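3.2 Utensil sorting in a lived-in kitchen

The second task family covers the handling of table utensils around a two-compartment caddy. We chose it for two reasons. Spoons and chopsticks are thin and close to each other in size, so a grasp that is a little off usually ends in a miss or a slip. They also stand crowded together in a caddy, and the policy has to pick out one item and leave its neighbors where they are. Earlier work on the Pronow benchmark used a bare tabletop with utensils laid out flat and well apart. We wanted the opposite.

All demonstrations for this family were collected with two hand-held grippers, one in each hand, each with its own wrist-mounted wide-angle camera. No robot arm was present during collection. The operator stood at the table and worked at whatever pace felt natural. The room was a home kitchen, and we did not clear the counters, cover the appliances, or change the lighting between episodes. The tablecloth stayed on the table too. Its grid lines and printed stars give the visual odometry plenty of corners to track, but they also put strong edges right behind the thin objects we want to segment.
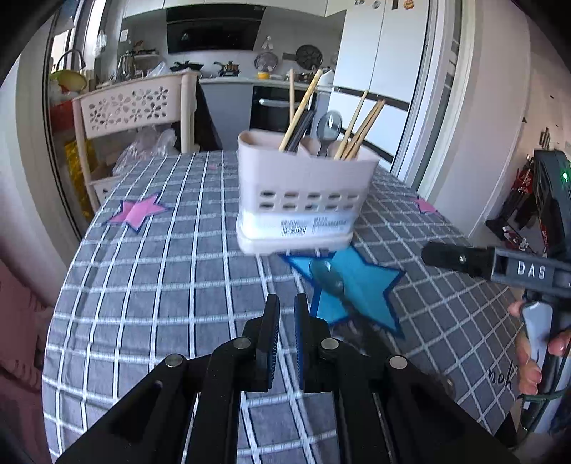

Figure 3. Wrist view from one of the two hand-held grippers in the utensil task. The caddy holds chopsticks and a metal spoon; the second gripper enters from the right.

Each episode starts with some utensils in the caddy and ends when the operator opens both grippers and holds still for a moment. We recorded 1000 episodes in total and held out 100 for validation. Starting layouts were not scripted. The operator was asked to vary the caddy position, the mix of utensils, and which hand made the first grasp. Hina Warraich checked the recordings each Saturday and marked episodes with lost tracking, a dropped object, or a hand covering one of the lenses. Marked episodes were kept in the raw set but left out of training.

We label every episode with three kinds of events: contact, lift, and release. Contact is taken from the gripper width signal, which flattens when the fingers close on something. This works well for spoon handles. It works less well for a single chopstick, where the width at contact is close to the width of a fully closed gripper. For those grasps we add an image check on a small crop between the fingertips. The crop is fixed relative to the camera, so no detector is needed to find it.
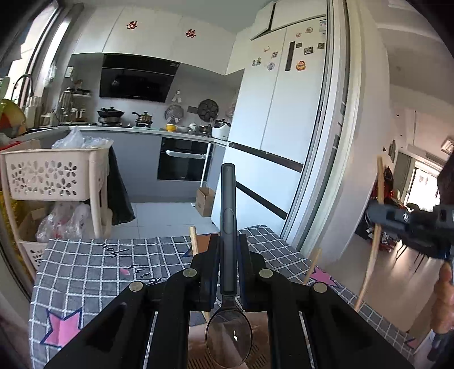
Figure 4. A dark gray spoon held upright between the fingers, handle up and bowl down. The glossy bowl reflects light.

Spoons raise a separate problem. A polished bowl changes its appearance as it turns, and a frame-by-frame segmenter tends to split it into two regions or drop part of it. We therefore do not ask the policy to predict a mask. The images go through a shared encoder, one copy per camera, and the features are joined with the relative pose of the two grippers before the action head. The relative pose turned out to matter more than we expected. When we removed it, the two hands often reached for the caddy at the same time and blocked each other — a failure we almost never saw with it in place.

Grasp orientation was left to the operator. Most long items were held close to vertical, with the pads pressing from both sides and the lower end free.

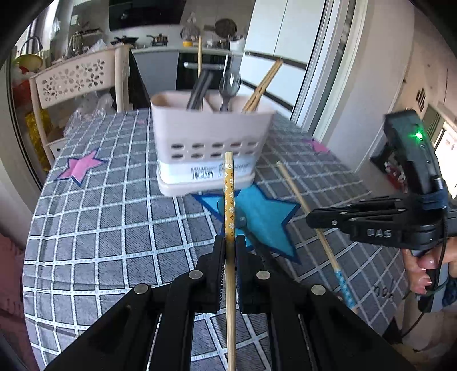

A vertical hold keeps the item near the middle of the wrist view and makes the insertion step mostly a matter of moving down. The drawback is that the lower end can drop out of sight behind the fingers or past the bottom of the image. The policy then has to judge clearance from the upper end and from its recent motion. We give it a short history of poses for this reason, sampled from the last 27 control steps. Shorter histories led to more collisions with the rim of the caddy, and longer ones brought no gain on the validation set.

We compare against two baselines. Distine uses the same encoder but treats each arm as a separate policy. Grerau uses both views but predicts absolute poses in the frame of the table, and so it needs a calibration step before every run. Each method was given the same training episodes and was tested in 40 trials, with starting layouts drawn before testing and reused across methods. A trial counts as a success only if the target utensil ends up standing in the requested compartment and no other utensil has left the caddy. Partial credit is reported separately, following the scoring used by Eglītis.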